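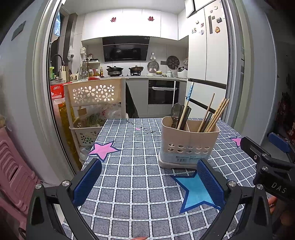 Chopstick sorting, my new career. Utensil holder at center right.

Somewhere in my education, between the thermodynamics I failed and the linear algebra I passed on appeal, I should have been told that the future of automation would involve moving chopsticks from one place to another place, by hand, while being careful not to sneeze.

I have been doing this since January. The project is called Uleo, and Uleo wants robots that can tidy up a kitchen. To get there somebody has to tidy up a kitchen first, many times over, holding a gripper with a camera on it so that a computer can learn what the job looks like from the gripper's side. I applied for the position because the ad said "hands-on robotics." I have no grounds for complaint.

The idea is simple enough that I can explain it to my mother, and I have, twice. You don't program anything. You hold the thing in your hand, squeeze to close the fingers, let go to open them, and do the chore. The camera gets the whole business. Later a program called Mura chews through the recordings and works out where the gripper was at every moment and how far open the fingers were. Then a real arm, bolted to a real bench back at the office, tries to copy me. My mother's question was whether I also get paid for my own dishes. I do not.

Today was chopsticks. I had been dreading chopsticks. Mugs are fine, sponges are a vacation, and a bowl will forgive you nearly anything. A chopstick is long, skinny and smooth, and it wants to spin. Pinch it too near one end and the other end swings off like a compass needle looking for a better job. Pinch it in the middle and it stays put, but now you have to stand it up, and your wrist has to go somewhere wrists don't love to go.

The instructions for this round run to one page and were written by Benedito Trindade, a man who has strong feelings about speed. Everything in them is about speed. Approach slowly. Close slowly. Wait one breath before lifting. Do not "fling" (his quotation marks, and I suspect my fault). If you drop it, don't stop the recording, just pick it up again the way a sensible person would, as the program should see that too. I like that rule. It is the only job I've had where fumbling is considered material.

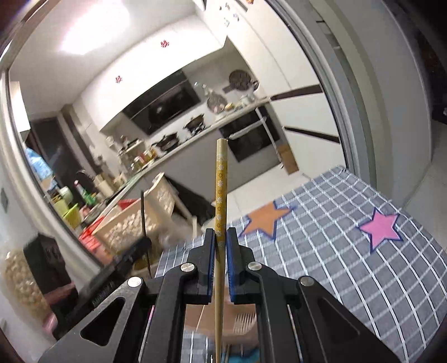

What he left out of the page is how strange it gets when you can't feel anything. With fingers you know when a chopstick is about to slip before it does. With the gripper all you get is the trigger, and the trigger feels the same whether you are holding a chopstick or air. So you start watching like a hawk. You learn to look at the pads and at the tip, and you stop looking at your own hand, and after an hour you reach for your coffee with the gripper and have to have a little talk with yourself.

I tried the other method once, over at the Cumedeck office. That's remote control: you sit in a chair, move a small arm, and a big arm across the room does what you did, a beat late. Everyone told me it was more accurate. Maybe it is. I spent 10 minutes trying to lift a single spoon and came out of it with a sore neck and new respect for crane operators. Then I knocked over the cup the spoon lived in. The big arm seemed fine with this. It stayed exactly where I'd left it, pointing at the mess.

By hand I can do a chopstick in a few seconds, and do it again, and again after that. The target for the whole kitchen set is 2,000 good demonstrations, shared among 4 of us, and "good" is decided by Mura, which has standards. It throws out anything where it loses track of the camera. It doesn't like it when I wave the gripper too fast or hold it up against something plain. It has never once said thank you.

Things I now have opinions about: which end of a chopstick should go in first (I say thick end up, Benedito says let people do what they do at home), whether a spoon counts as the same task (it does not), and how long a person can stay in a half crouch over a table before the crouch becomes permanent. I gave it 3 rounds and then got a chair.

The first chopstick trial on the real arm is set for next week in Bragança. I've seen what it did with my mugs. It picked them up beautifully, with a tiny hesitation just before closing, and it took me a while to realize where it got that. That was me. I do that. I'd been worrying about those mugs for weeks and apparently it came through.

So I'm trying to be calmer with the chopsticks. Slow in, slow close, one breath, up. If the arm sighs before it lifts, you'll know who to blame.

Posted 2018-06-27, filed under work, sort of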